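수업 도구와 판서 준비, 4주차 강의 노트
교실 환경 관리 실습 / 담당: 헤만트 드위베디 (Hemant Dwivedi)

지난주에 조명이랑 블라인드 얘기하다가 시간이 모자라서 판서 도구를 통째로 못 했죠. 그래서 이번 주는 거의 다 지우개 얘기입니다. 지우개로 한 시간을 어떻게 채우냐고 물어본 분이 계셨는데, 저는 사실 두 시간도 할 수 있어요! 종이 노트 가져오신 분들은 뒤쪽 표 그리는 칸을 좀 비워 두세요.

1. 화이트보드는 왜 더러워지나

보드마카 잉크는 색소, 용제, 그리고 보드 표면에 잉크가 딱 달라붙지 않게 해 주는 이형 성분으로 되어 있어요. 용제가 날아가고 나면 색소가 얇은 막처럼 표면에 얹혀 있고, 지우개는 그 막을 밀어서 떼어내는 거예요. 그러니까 지우개질은 닦는다기보다 긁어모으는 쪽에 가깝습니다. 긁어모은 가루는 어디로 가느냐, 지우개 바닥으로 갑니다. 바닥이 꽉 차면 그때부터는 가루를 보드에 도로 펴 바르게 되고요. 회색으로 뿌옇게 남는 그 자국, 다들 보셨을 거예요.

글씨를 오래 두면 더 안 지워집니다. 주말 넘긴 글씨는 마른 지우개로 한 번에 안 될 때가 많아요. 이럴 때 제일 먼저 해 볼 건 그 글씨 위에 새 보드마카를 덧칠하고 바로 지우는 방법입니다. 새 잉크의 용제가 묵은 잉크를 풀어 주거든요. (유성 매직으로 잘못 쓴 경우에도 꽤 잘 듣습니다. 제가 4월 특강 때 제 손으로 저지르고 확인했어요.)

2. 지우개의 종류와 자리

크게 펠트형, 폼형, 천이나 극세사형으로 나눠서 보겠습니다. 펠트형은 묵직하고 넓은 면을 지우기 좋은데 가루가 깊이 박혀서 털기가 귀찮아요. 폼형은 가볍고 손에 잘 잡혀서 저는 소그룹 수업에 주로 씁니다. 극세사는 잘 닦이지만 빨아서 말리는 걸 안 하면 아무 소용이 없고요.

자석이 들어 있는 제품은 보드에 바로 붙여 둘 수 있어서 편한데, 붙여만 놓으면 정리가 끝난 줄 아는 분들이 많아요. 보드에도 자리가 있어야 하고, 책상에 내려놓을 때도 자리가 있어야 합니다. 저는 책상에 테이프로 자리를 표시하는 걸 권해요. 십자로 붙이면 물건이 놓인 상태에서도 끝이 밖으로 나와 보이니까 위치 맞추기가 쉽습니다. 네모로 둘러 붙이는 방식은 보기엔 깔끔한데 테이프가 많이 들고 모서리부터 일어나요. 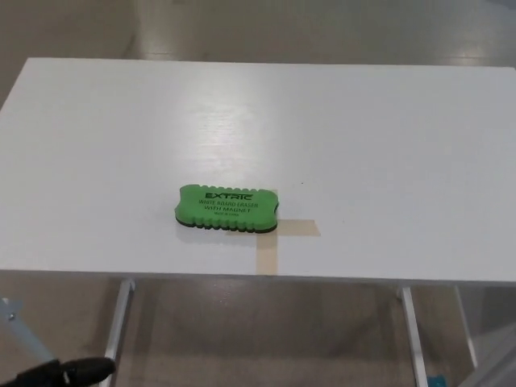
그림 1. 흰 책상 위 테이프 표시와 초록색 화이트보드 지우개 (EXTRIC, 윗면에 WITH MAGNET 표기)

그림 1처럼 흰 책상에는 베이지색 마스킹테이프 정도면 충분히 눈에 들어옵니다. 색이 센 테이프를 쓰고 싶은 마음은 저도 알아요, 예쁘죠. 그런데 책상마다 형광색 표시가 붙어 있으면 수업 중에 시선이 자꾸 그리로 갑니다. 지우개 색이 밝으면 표시는 좀 얌전해도 돼요. 그리고 지우개 옆면이 물결 모양이면 손가락 걸기가 좋아서, 저학년 교실에서는 이런 걸 먼저 써 보시라고 말씀드리고 싶어요.

마스킹테이프도 오래 두면 끈적임이 남습니다. 학기 중간에 한 번은 떼고 새로 붙이세요. 뗄 때는 천천히, 책상면에 바짝 눕혀서 당기면 됩니다. 끈끈이가 남으면 물을 묻힌 천으로 먼저 해 보고, 그래도 안 되면 중성세제를 조금 쓰세요.

3. 지우개 관리

제가 하는 방식을 그대로 적어 둘게요.

수업이 끝나면 바닥면을 쓰레기통 안쪽에 대고 가볍게 두드립니다. 창문 밖으로 터는 건 하지 마세요, 아래층에서 전화 옵니다.
7일에 한 번은 바닥면을 눈으로 확인합니다. 원래 바닥 색이 어두운 지우개는 눈으로만 보면 속기 쉬우니까 흰 종이에 한 번 문질러 보세요. 종이에 줄이 생기면 청소할 때가 된 거예요.
물세척은 제품 안내에 괜찮다고 되어 있을 때만 합니다. 덜 마른 채로 쓰면 잉크가 번져서 일이 두 배가 돼요.

질문이 나올 것 같아서 미리 적어 두면, 물티슈로 보드를 닦는 건 급할 때만 하세요. 물기가 남은 자리에 바로 쓰면 마카 촉이 상합니다.

4. 실습

두 명씩 짝을 지어서 책상 하나를 맡습니다. 지우개, 마카, 마카 뚜껑이 수업 중에 어디로 가는지 먼저 적어 보고, 그다음에 표시할 자리를 정하세요. 테이프부터 뜯는 조가 꼭 있는데, 그러면 십중팔구 다시 붙이게 됩니다. 오른손잡이와 왼손잡이가 같이 쓰는 책상이면 어디가 좋을지도 얘기해 보시고요. 정답은 없고, 저도 매번 다른 얘기를 들어서 이 시간이 재밌어요.

다 붙였으면 옆 조와 자리를 바꿔서 설명 없이 써 봅니다. 옆 조가 지우개를 제자리에 못 놓으면 표시를 고쳐야 합니다. 결과는 500자 정도로 적어서 다음 시간에 가져오세요. 손글씨도 괜찮습니다.

다음 주는 보드 표면 재질과 마카 촉 굵기입니다. 다 써 가는 마카가 집에 있으면 버리지 말고 들고 와 주세요!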